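Familiar voices make strangers seem more honest, study finds

June 29, 2020

How long does it take you to decide whether you trust someone? If you have only heard them speak, the answer may be less than a second, and a new study suggests that the decision leans heavily on people you already know.

Psychologists Svenja Wyss and Mansa Ofori asked 1,815 adults to listen to short recordings of strangers saying ordinary things: a greeting, a street address, a comment on the weather. After each clip, listeners rated how trustworthy the speaker sounded. What they didn't know was that some of the voices had been picked to resemble those of a close friend or sibling, matched on pitch and rhythm. 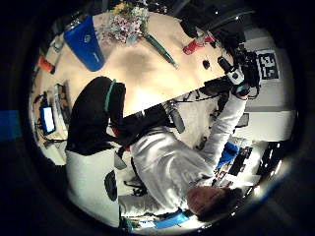

The matched voices won, and by a comfortable margin. Listeners rated them as more honest, warmer and even a little smarter, and hardly anyone noticed the resemblance. When the clips were cut down to 500 milliseconds, barely long enough for a single word, the effect was still there.

"I was delighted, and a bit alarmed," Wyss says. "We played people half a second of a total stranger and they were ready to lend that stranger money!"

The lending part came from a second experiment, in which each listener got a small sum and could hand any share of it to the speaker, hoping to get some back. Speakers with familiar-sounding voices were given more. It's a lovely, simple setup, and it shows that the ratings carry over into choices with something at stake.

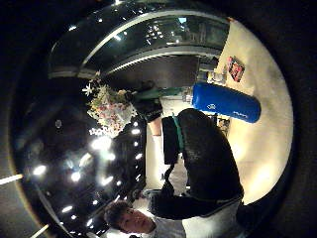
Voices are only one piece of how we size each other up, of course. Faces have had most of the attention from researchers for decades, and there is plenty left to learn about how the two work together. Take a young man with tousled dark hair and closed lips, looking toward you without a word: you probably have a hunch about him already, and Ofori wants to know what happens to that hunch when he starts to talk and sounds just like your brother.

Her next study, planned for October, will pair voices with faces in 3 combinations, including some chosen to clash. Aarne Kettunen, a social psychologist who was not part of the work, is looking forward to it. He would also like to see it tried with children, who hear far fewer voices in a day than adults do.

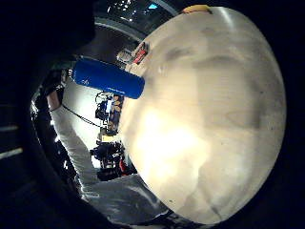
A small red-and-white packet beside a large, round, cream-white object.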